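A table needs some free space

When I moved to this country, I bought a light wooden table and put everything on it. After 3 months there was no place left for a plate. My neighbor Barnabás Virág ate his soup standing up, and I felt ashamed.
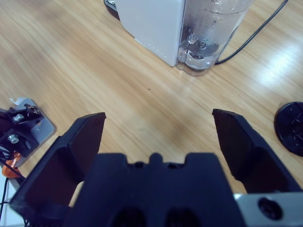 I think now that one appliance is enough for a table. People tell me a shelf is better, but I do not agree. What is on a shelf we forget, and then we buy it again. Let the one thing you use every morning stand at the far side, and keep the rest of the wood free for hands, bread and letters. It can feel a little bare in the first week. I still miss my fruit bowl.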